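Gistthorpe Packing Room: Progress Report to the Votance Workplace Fund

Last updated: July

Prepared by Azra Delić, operations, with notes from Malte Lindemann and Safta Roman

Where we are

We're halfway through the grant and I'm very happy with how it's going! When we wrote the application, the plan was to take the small-item sorting on the gift and tableware line and hand the dullest part of it to a pair of robot arms, with our own packers teaching them. Teaching has now started properly. We have 1,036 recorded runs saved, and 257 of those were done by packers who had never touched this kind of equipment before the spring.

The target in the application was 100 runs by packing staff at this stage, so we are well past it. Most of the credit goes to Safta, who put the sign-up sheet next to the kettle and let people come for twenty minutes at a time in place of a full shift. The sheet filled up the first morning.

The station

Malte finished the wiring and the table in the bay next to the old label printers. Both arms are Trossen units, mounted on opposite sides of a square black work surface so they can reach into the middle together. We had planned on a pale top, but the packers found the small clear pieces much easier to pick out against black, and we changed the order before it shipped (the supplier was good about it and there was no charge).

A typical exercise goes like this: one arm picks up a small item, such as a translucent green piece, and the other stays close by to steady it or take it over. The red flower-shaped plastic pieces are harder. They catch on each other, and a person untangles them without thinking, which makes them great teaching material. Tudor Zamfir has become our specialist with them and now gets asked for by name. 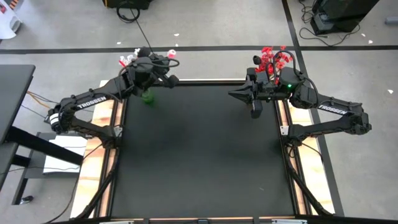 What has changed for the packing team

Before the project, every packer rotated through small-item sorting for a full half shift. It's the job people complained about most in the staff survey, mainly sore wrists and boredom. With the teaching sessions in the rota, that half shift is now split in two, and people can swap one part of it for time at the station. Malsha Matubbar tells me she goes home less stiff, and she has also started explaining to the rest of us why the arms miss a grip. She was right about the finger pads, and Malte has changed them.

We promised you that hours would not be cut, and they haven't been. All 59 people on the packing roster are on the same contracts as before. The teaching time is paid at the trainer rate, the same as when somebody shows a new starter around. That was Safta's condition for supporting the project and I think it has done more for goodwill than anything else we've tried.

It hasn't all been smooth. Two of the longer-serving packers don't want to take part, and that's fine with us. The evening crew also felt left out at first, because Malte works days and no one else could start the station. He has since trained Tudor, and there's now an evening slot from 6:30.

What is slower than planned

The arms are still well behind a person on mixed trays, and we don't expect to put them on live orders this quarter. Items of a single kind are going nicely. Nested cups are not, and we've moved them to the end of the list.

Cable runs on the floor took longer than we allowed for. The bay has a concrete floor with no channels in it, and Malte wants proper covers in place before we open the station to visitors. They're on order through Funberg and will come out of the equipment line, within budget.

Next steps

- Finish the floor covers and the second round of safety walk-throughs with both crews.
- Start the Crăciun set, our seasonal range of small decorations. The packers chose this one themselves, and it's the tray they would most like help with before the winter rush.
- Write up the trainer role as a proper job description so it can carry on after the grant ends. Safta has a first draft, and Malsha and Tudor are reading it now.
- Repeat the staff survey with the same questions on wrists and boredom, and send you both sets of answers side by side.

You would be very welcome to come and have a go at the controls. Late morning is best, when both crews overlap and you can talk to whoever is on. Let me know how many are coming and I'll book the bay.

This site uses cookies to remember your preferences. By continuing to browse you accept our cookie policy.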